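Fivum Community Help > Home and Workshop > Finishes

Oil finish on small wooden pieces still sticky after 7 days

Posted August 6, 2019 by dresosar_dan
343 views

I turned a batch of small wooden pegs and game pieces over the winter and finally got to finishing them. I used Tromska linseed oil, the kind in the flat green can from the hardware store. I brushed on a coat, let it sit overnight, brushed on another the next evening, and then a third one the evening after that because the end grain kept soaking it up and looking dull.

It has now been a week since the last coat and they are all still tacky. They pick up lint if I set them on a towel. Two of them have a sort of wrinkled skin on the flat bottoms. I keep them in the basement on a wire rack. The basement is not damp exactly but it is cool down there even in summer.

The wood is maple, I think. It came as dowel offcuts from Pearce Lumber and the bin said maple, but some of the pieces are a lot lighter in weight than others.

What I want to know is:

Do I just wait? If so how long?
Can I put something over the top to seal the stickiness in? I have a can of spray lacquer that is half full.
If I have to take it all off, what takes it off without raising the grain?

These are going to a kid's table game so I would also like to know whether they will be OK to handle. I threw the can out so I can't check if it said raw or boiled. I do remember there was a warning panel on the back but I didn't read it closely.

Gerasimos Sotiropoulos
Member, Finishes and Repairs

You put on too much oil and didn't wipe it off. That's the main problem, and it can be fixed.

Linseed oil doesn't dry the way paint does. It takes oxygen out of the air and hardens slowly. A thin film can do that all the way through. A thick film hardens on the outside first, and the skin keeps air away from the oil underneath. The wrinkling on the bottoms is that skin. The pieces were sitting on those flats and the oil ran down and pooled there.

It matters whether the can was raw or boiled. Raw linseed oil can take many weeks to cure, even when it's applied correctly. Boiled linseed oil normally has metal driers added to it and a wiped coat is usually dry to the touch in a day or two. If yours was raw, a week is nothing. If it was boiled, a week in a cool basement with three flooded coats would still give you what you have now. So either way you do the same things.

Don't spray lacquer over it. The oil has to finish curing before anything goes on top. If you seal it in now you'll have a hard brittle coat over a soft one, and it will crack or peel the first time somebody squeezes it. Then you'd be stripping two finishes.

What I would do:

Put on nitrile gloves and open a window, or work outside. Wet a cotton rag with mineral spirits and wipe each piece down hard. Turn the rag often. Most of the sticky layer will come off with that alone. Mineral spirits has no water in it, so it won't raise the grain.

For the wrinkled bottoms, let the mineral spirits sit on them for 5 minutes and then scrape with the edge of an old plastic card. If there's still skin left, use gray synthetic abrasive pad, also wet with mineral spirits. Dry sandpaper will clog immediately on soft oil, so leave that for later.

Then move them upstairs. A warm room with some air moving is what you want. A fan on low across the room is fine. Turn the pieces every day for the first few days so they aren't always resting on the same side. If you can stand them on nail points or hang them from thread, better still.

Leave them alone until they don't feel tacky and don't have a strong smell when you hold one close to your nose. That could be another week or it could be a month. When they get there, decide if you want another coat. If you do, put it on with a cloth, wait fifteen minutes, and wipe off everything that will come off. The piece should look almost like you didn't do anything to it.

About the end grain – it's always going to look different from the side grain. It will keep drinking as long as you keep feeding it. Sanding the ends one or two grits finer than the sides before oiling helps more than extra coats do.

On the kid's game, I can't tell you it was safe without knowing what was in the can. The metal driers are the part people ask about. Look up the product sheet, or call the store and have them read you the label. If the pieces are for a child young enough to chew on them, I'd set this batch aside for grown-ups and make a new set with a finish that's sold for toys.

Now the part I would like you to read twice. Rags with linseed oil on them can heat up and catch fire by themselves when they're wadded up. It has happened in plenty of garages. The rags you used to wipe these pieces count too. Lay them out flat, one layer, outdoors on concrete and away from the house until they are stiff, or put them in a metal can filled with water with a tight lid. After that, follow whatever your town says about disposal. Don't put them in the kitchen trash.

tansyroot
New member

i had this with a cutting board and just put it in the sun on the porch for a couple days and it was fine. flip it over at lunch. mine was walnut tho and i think it was a different oil

M. Hadley
Member

I agree with most of what Gerasimos wrote, so I will only add what is different.

If you can't wait and you have the patience for it, a coat of dewaxed shellac can go over oil once the surface is no longer tacky. It doesn't need the oil to be cured as deeply as lacquer does, although longer is still safer. Cut it 50/50 with denatured alcohol and wipe it on thin. I've done this on drawer pulls and tool handles and had no trouble with it.

Your light pieces probably aren't maple. Offcut bins get mixed up all the time. Poplar and basswood dowels look close to maple once they are sanded, and they take up oil unevenly. Press your thumbnail into the bottom of one of the light ones. If it leaves a clear dent, it isn't hard maple. This won't change how you clean them but it does explain why some soaked up more than others, and I'd sort them into two groups before you oil anything again.

For small upright pieces I gave up on brushes. A folded scrap of T-shirt with a few drops of oil does the sides in one turn, and you can feel when it starts to drag.
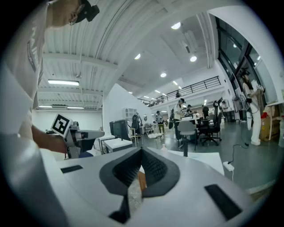
Do one test piece first and leave it for two full days before you touch the rest. Write the date on a bit of tape and stick it to the shelf. I lose track otherwise, and then I end up poking at them too early and leaving fingerprints.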